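How Does a Drawer Work?

Everyday Things > Around the House
June
By the Skikix Kids staff
Reading time: 7 minutes

A drawer is a box that slides. It has a bottom, two sides, a back, and a front. There is no lid. When you push a drawer in, the piece of furniture around it does the job of a lid and keeps out most of the dust.

Cabinets often have several drawers stacked one above another, with a flat top where you can set things down.

Three drawers in a gray cabinet, with the bottom one open and a bowl and a snack bar on top:

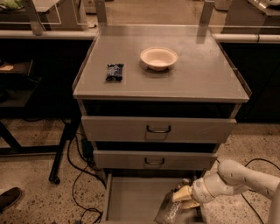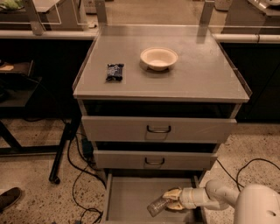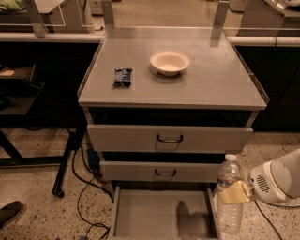
The part of the drawer you see when it is shut is called the front. The front is often a bit bigger than the box behind it, so it covers the gap between the box and the cabinet. Most fronts have a handle, also called a pull. Some have a hole or a groove for your fingers.

What makes it slide?

Old wooden drawers slide on strips of wood called runners. Wood rubbing on wood makes friction. Friction is the force that slows things down when they rub together. If the wood swells up in damp weather, there is more friction and the drawer gets stuck. People used to rub candle wax on the runners to make them slippery. It still works.

Many newer drawers use metal slides. One part of the slide is screwed to the cabinet and the other part is screwed to the drawer. Between them there are little wheels or steel balls. The balls roll, and rolling makes much less friction than rubbing. You can pull a full drawer open with one hand.

A family that opens its silverware drawer three times a day will open it more than 1,000 times in a year. Good slides can do this for many years before they wear out.

Why doesn't it fall out?

Slides have a stop. The stop is a bump or a hook that catches when the drawer reaches the end of its path. Some stops let you lift the drawer over them if you want to take it all the way out for cleaning. Drawers without a stop can land on your foot.

Some slides let a drawer come out only part of the way, and the back of the box stays inside the cabinet. This is where lost pens and batteries end up. Full-extension slides let the whole box come out, so you can reach the back.

Why does the drawer sometimes stay open a crack?

There may be something sticking up inside. It may also be something that fell down behind the drawer. A grown-up can take the drawer out and look. A drawer can also bounce back a little when you push it too hard. Soft-close slides fix this. They have a small part that slows the drawer down and then pulls it shut the last inch or two.

What should go where?

Put heavy things in the bottom drawer. Think of a tower of blocks with the biggest block at the bottom. It is hard to knock over. A cabinet works the same way. Books, full bottles, and tools go low. Light things such as napkins or socks can go near the top.

Things that roll are a problem in drawers. A round bottle lying on its side will roll to the back when you open the drawer and to the front when you close it. You can lay it sideways against the front, or put a divider next to it. A divider is a thin wall that splits the drawer into smaller spaces. A shoebox cut short works too. Bags of snacks do not roll, but the puffy ones can catch on the drawer above.

Staying safe

Open one drawer at a time. When a drawer is open, its weight hangs out in front of the cabinet. If you open all of them at once, the cabinet can tip forward. Suppose the things in your drawers weigh 34 pounds. With every drawer open, all of those pounds are pulling the same way.

Never climb on an open drawer, even to reach something you need. Ask a grown-up to get it. Tall dressers should be fastened to the wall with a strap.

Use the handle to close a drawer and keep your other hand away from the edges.

Words to know

Runner: a strip that a drawer slides along.
Friction: the force between things that rub together.
Stop: the part that keeps a drawer from coming all the way out.
Divider: a thin wall inside a drawer.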